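[landen-users] Re: Filtering demonstrations before training: how strict?
From: Kerttu Seppälä
To: landen-users
Date: October, 16:20

Hello Ville and all,

thank you for the questions. I try to answer them in order, and I have cut your mail to the parts I answer. I am sorry for the length.

Ville Vuorinen wrote:
> In the draft you say that filtering the demonstrations by tracking
> quality helped more than adding new ones. I have trouble to believe
> this without the numbers. How many did you start with, and how many
> did you throw away? Also, is it possible that the filter just removes
> the difficult demonstrations, so that the policy looks better on the
> easy starting positions?

We started with 1,874 demonstrations of the kitchen task, all recorded with the hand-held gripper and its wide-angle camera. The task is to close the lid of a rice cooker from a random starting pose of the hand. The filter removed about 7 percent of them. I know this sounds like too little to matter, and I also thought so at first. But the removed ones are not spread evenly. Most of them have a jump in the camera trajectory in the last second before contact, exactly where the policy needs the best labels.

The score is computed from two things. The first is the reprojection error of the map points, averaged over a short window. The second is the largest change of velocity between neighboring camera poses. A demonstration is dropped if either value is over its threshold inside the window before the gripper closes. Outside this window we are much more forgiving — a small jump while the hand is still far from the object did not hurt anything we could measure.
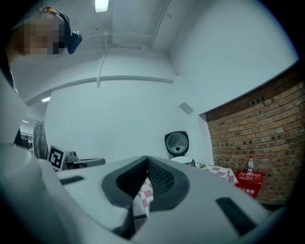

The thresholds were chosen on the Sonisano recordings, which we did not use for training in this comparison. I mention this because in an earlier version we tuned them on the same data, and a reviewer inside our group complained, with good reason. After the change the result became a little weaker but it did not go away.

For the evaluation we ran the robot 41 times with each policy, with the same list of starting poses. The policy trained on everything succeeded in 29 runs. The policy trained on the filtered set succeeded in 36. I would not call this a large study, and I would be happy if somebody repeats it with another arm.

Your second question is the more important one. We checked it in this way: we sorted the starting poses by distance from the cooker and looked at the near half and the far half separately. If the filter removed only difficult cases, the filtered policy should lose in the far half. It did not lose there, but the gain was also smaller than in the near half. So I can say that your explanation is not the whole story, but I can't exclude that it is a part of it. I will write this more carefully in the next draft, because the present sentence is too strong.

> Did you compare with throwing away the same number at random?

Yes, and it should have been in the table. Random removal gave 28 successes, so practically the same as no removal. It was only one random seed. Training one policy takes us most of a night, and we share the machine with the Dullirent people.

> Do you need the printed marker for this, or does the filter work
> with the visual map alone?

The filter itself does not use the marker. We use it to put all recordings from one room in the same coordinate frame, so that the plots can be compared. If you have only the map, you can still compute both values, but please be careful with the scale of the velocity threshold. In the Vitale branch the scale comes from the inertial sensor and our default number should be fine. In the main branch I would look at a histogram first and choose by hand.

One more thing, which was not in your mail. Plain white walls are bad for the tracking when they fill a large part of the view, and brick or a patterned tablecloth is good. With the fisheye lens there is usually something useful in view, but when the operator brings the hand very close to a smooth object, the number of tracked points falls quickly. Slower motion near the object helps. We now ask for this in the instructions to operators, and it should reduce what the filter has to remove — I don't have a count for it yet.

The script is in the tools folder of my branch. It writes a text file with the two values per demonstration and does not delete anything, so you can try other thresholds without running the tracking again. If it stops with an error about missing timestamps, update the reader first.

Ville, could you send me your list of failed recordings when you have it? I would like to see if the same window length works for your data.

Best regards,
Kerttu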